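Elinville Technical Institute
Robot Software II: Control and Perception
Handout for Unit 3, revised 03/08/2022

## Coordinating two arms in simulation

This unit follows the lectures on single-arm control. Students are expected to have the Clornier simulator installed and the example workspace compiled before the laboratory session. Installation problems should be reported to the course desk in the Pickering Building, not raised during laboratory time.

### 1. The control loop

The simulator advances physics at 1,000 steps per second. The policy does not run at that rate. It receives an observation, returns a short sequence of target joint positions, and the low-level controller tracks those targets until the next sequence arrives. Three quantities must be kept apart in your code:

- the physics step, set in the world file;
- the control step, set in the controller configuration;
- the policy step, set in the evaluation script.

Errors in student work most often come from mixing the second and third. A policy trained at one rate and evaluated at another will move, and the motion may look plausible, but the recorded results are of no use.

### 2. Observation and action

Each observation contains the head camera view and the joint positions of both arms and hands. Object poses are available from the simulator — they are used for scoring and must not be passed to the policy. The action vector lists the left arm, left hand, right arm and right hand, in that order. All angles are in radians.

The Clinora logging tool stores observations and actions with a common time stamp. Check the first few entries of every log by hand. If the action at a given stamp already matches the measured joint position, the two streams have been shifted by one step.

### 3. Planning with two hands

When one hand holds an object, the collision model of that arm must include the object. The planner does this through the `attach` call, which takes the name of the link and the name of the body. Omitting the call leaves the planner free to route the held object through a rack, a board or the other hand.

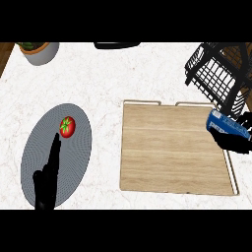 The call must be reversed with `detach` once the object is released. A body that remains attached will follow the hand in the planner's model while staying on the counter in the physics model, and later plans will fail with a start-state collision. Log both calls.

Plan for one arm at a time in the first exercise, holding the other at its current joint positions. Joint planning for both arms is covered in Unit 4.

### 4. Laboratory exercise

1. Load the kitchen world and set the random seed to 2,061.
2. Run the supplied policy for 90 episodes without changes and save the logs.
3. Add the missing `attach` and `detach` calls to `bimanual_plan.py`.
4. Repeat the run with the same seed.
5. Compare contact events between the two runs, separated by arm.

Submit the modified file, both log summaries and a written comparison of no more than one page. Full logs are not required. Reports that omit the seed or the control step will be returned unmarked.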